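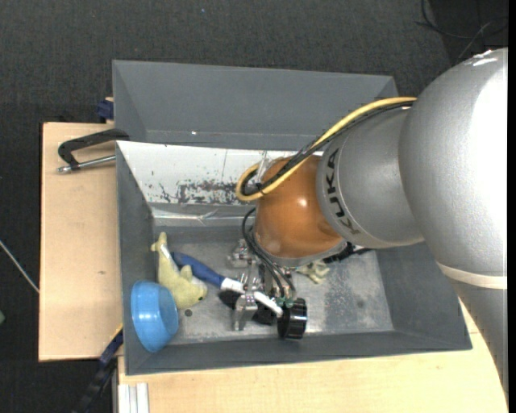 ## Sunday, 1st April

Woke up before the alarm and couldn't get back to sleep, so I started on the seed trays. The tomatoes on the kitchen windowsill are leggy again. I turned them all around and moved the two worst ones to the back bedroom, where the light comes in lower. I should have waited another week to sow them. I wrote the same thing last April.

Drove out to Prerside for compost. They had put the price up and the good bags were behind the fencing panels, so I had to ask. Came home with 4 bags and a tray of onion sets I hadn't planned on. Total was $140 with the new hose, which is more than I wanted to spend this month. The old hose can go on the rain barrel.

Rain held off until after lunch. Dug over the bed by the shed and took out a lot of bindweed root. It goes under the path, so it will be back. Planted seven short rows of onions and ran out of string on the last one, so that one bends toward the fence.

The peas under the netting are up on one side only. Either mice or old seed. The packet was from Stępień and I can't find a date on it. I'll give them until next weekend and then put in more.

My back was bad by four. Had a bath, then soup and the end of the rye loaf. Read a few pages of the library book and didn't take much in. It's due back Thursday and I have already renewed it once.

To do this week:

- fix the latch on the cold frame
- wash the rest of the pots
- call Candora about the gutter
- buy string

It's raining hard now and the water is coming over the gutter at the corner again. Put a bucket under it and going to bed.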